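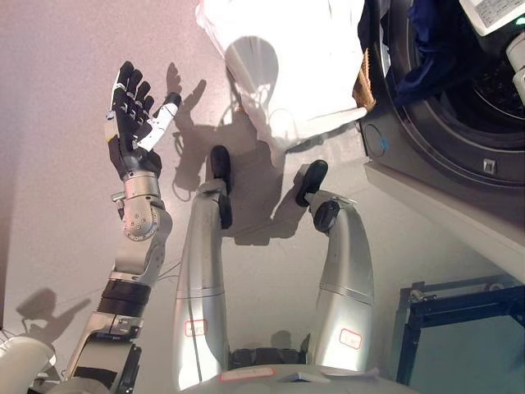
Ticket opened 2018-01-05 by Dale Paquette, Callen office. The wired connection on the second floor drops several times per shift and comes back without any action by the user. Wireless clients on the same floor are not affected. The first check was physical. Thin cables need slack where they run beside anything that bends, in a loose loop like the ones next to the forearm, and the patch cables behind the Mulcahy desk row had none. Two were pulled tight over the edge of a metal bracket and one had a damaged clip. All three were replaced. The drops continued, but less often.

Switch log reviewed. Port 9 shows 1,343 CRC errors since the counters were last cleared in September. All other ports show zero or single digits. Port 9 is the uplink to the small switch in the Rurnberg meeting room.

Steps taken:
Cleared counters on port 9.
Swapped the uplink cable for a tested one, 50 feet.
Forced 1 Gbps full duplex on the main switch only. Link failed to come up. Reverted to auto.
Moved the uplink to port 12 - errors followed the cable run, so the port is good.
Updated firmware on the small switch. No change.

Ran a continuous ping to the Trelness file server from a laptop on the small switch. Loss began after about 40 minutes and lasted a few seconds each time. Same laptop plugged directly into the main switch: no loss over the same period.

Wall jack in the meeting room opened. The brown pair was barely seated in the punch-down block. Re-terminated and tested, all pairs pass.

Status: monitoring. Counters on port 12 are at zero as of the last check. Please leave this ticket open until the overnight backup has run - it is the heaviest load on that link. If errors return, next step is to replace the small switch.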